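Stuloreck sorting trays, set of 4 – review

Bought these for the bench in July after Kamil Tichý went on about his. Had the Natberg ones before. Those cracked, two in one winter, right at the corner.
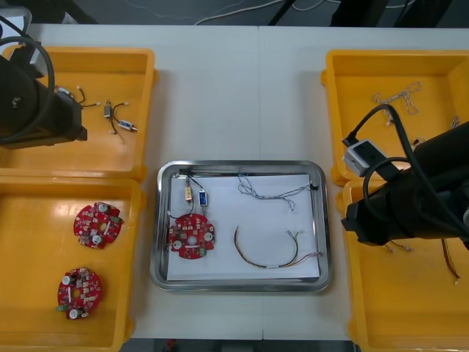 Price was £46 with postage, came in 6 days. Not cheap for trays. Kapoor do a similar set for less but the rims are so low everything rolls out, screws mostly. Had to send them back.

Yellow is very yellow. Good for finding small black bits, washers etc. Rubbish for brass. Shine is a pain under a strip light, I end up tilting my head like a pigeon.

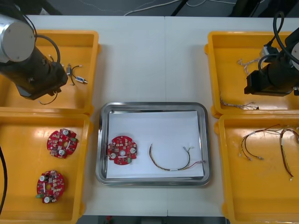

Cleaning – washing up liquid and an old toothbrush, fine. Dont use thinners, I did on one and it went cloudy. My own fault. Pakine hand cleaner gets grease off without any marks.

They do scratch. Mine looked old in a fortnight. Doesnt bother me but if you want them for the kitchen, maybe not.
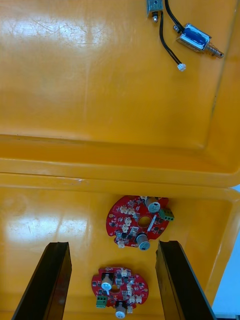
No lables or label slots, so masking tape it is. Would of liked dividers too, even as an extra.

Overall 7 out of ten, would buy again if they were under forty quid.
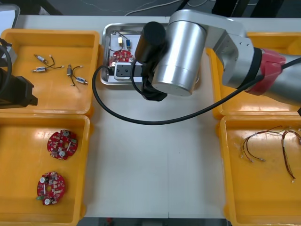 Yellow trays either side, steel one at the top in the middle.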